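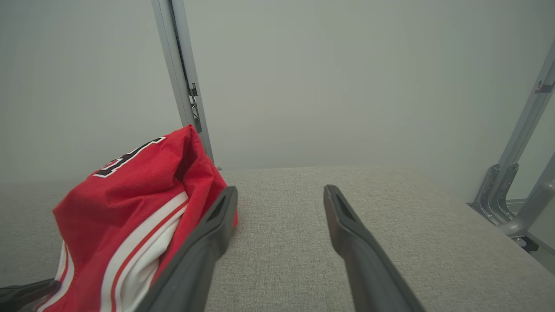 ## Jersey season is here!

The Cundside Swap Shelf is putting out its biggest call of the year, and this time it's all about sports jerseys. Basketball, soccer, hockey, the softball shirt from a league that folded years ago — if it has a number on it and it's sitting balled up at the back of a closet, we want it.

Last February we took in 122 jerseys and every single one found a new home by the end of the month. The kids' sizes went first (of course), but the grown-up ones weren't far behind, and I still see that purple goalie top going past my window on the back of a very fast cyclist. This year we have more racks, a longer table and the whole back half of the Noltik Street hall, so please go dig!

Red is the color to look for if you have any. The under-12s at the hall play in red and white, and four of their players joined after the last order went in. It doesn't need to match exactly. Their coach, Gitau Kaijage, told me he'd be happy with anything red that has a number a referee can read from the far side of the court.

**Getting them ready**

Most jerseys are that smooth, slightly shiny polyester, and they're easy to look after once you know a couple of things. Turn them inside out before they go in the wash. Cold water, gentle cycle, zippers done up on anything else in the load. Skip the fabric softener. Hang them up to dry on a regular hanger and leave the dryer out of it completely, since heat is what makes printed numbers crack and go sticky.

If the numbers are already cracking, bring the jersey anyway. Clotilde Millet is running her repair table again from 10 a.m. until noon, and she's wonderful with lettering. She lays a sheet of parchment paper over the print, goes over it with a warm iron for a few seconds at a time, and lets it cool all the way before she peels the paper back. I watched her rescue a peeling 7 last year that I would have thrown out. She can also restitch side stripes and loose hem trim, and she has a big tin of white and red thread that she's dying to use up.

One request from Clotilde: please don't pick at the loose bits of a number before you come. She can press down a lifted edge, but she can't do much with a missing corner.

**Folding**

Slippery fabric never wants to stay folded, I know. What works for us is laying the jersey face down, bringing both sides in to the middle so the number sits flat across the back of the bundle, and then rolling from the hem up to the collar. Rolled jerseys stand up nicely in a box and you can flip through them like records. We fit 70 in the two big Courtois crates last time and there was still room for the socks.

Pin or tape a scrap of paper to the collar with the size on it, especially if the tag has washed blank. Masking tape is best. Safety pins leave little runs in the mesh.

**Drop-off**

The blue bin inside the hall door is open every morning until the swap. Large bags can go straight to the back room, next to the old Ronex sewing machine. No stains you wouldn't wear yourself, please, but faded is fine, and names on the back are more than fine. Half the fun is being somebody called Big Steve for a season.

We'd also love hangers, the wider the better, and a full-length mirror if anyone has one to lend.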